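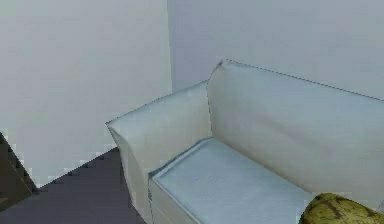

Vivitz Rooms -- scene authoring rules and data card

Release: September 2021
Maintainer: Trilok Kushwaha

Scope

Vivitz Rooms is a set of simulated domestic interiors for testing mobile manipulators. This card covers the living room subset. Kitchens are in the Dresto repository and follow their own rules.

Contents

70 rooms, 100 episodes per room. Each episode holds colour frames, depth, joint states and a contact log. All frames are rendered; there is no real camera footage in this subset.

Rules for scene files

1. Units are metres and kilograms. Z is up.
2. Sofas and armchairs are fixed bodies. Seat cushions may be separate meshes but must be welded to the base.
3. Furniture placed in a corner must not intersect either wall. Leave a gap of 2 mm.
4. Collision meshes are convex parts, 2000 faces at most per object.
5. Loose objects must settle before recording starts. An object still moving at the first step fails the check.
6. Lighting is soft and even unless the scene name ends in _hard.
7. Textures may be compressed. Depth must not be.

Rules for episodes

Frames without the arm in view are kept. Do not trim them, and do not re-aim the camera to bring the gripper in. Objects cropped by the image border keep their label, with the truncated flag set to 1.

Failed episodes stay in the release and carry a reason code.

Known problems

Dark floors show stepped edges where they meet pale walls at low resolution. Piping on upholstery can render as a broken line. Neither affects depth.

Splits

Split by room, never by episode. The Nogueira rooms are test only -- see splits.txt. Results on Fesevura assets should be reported separately.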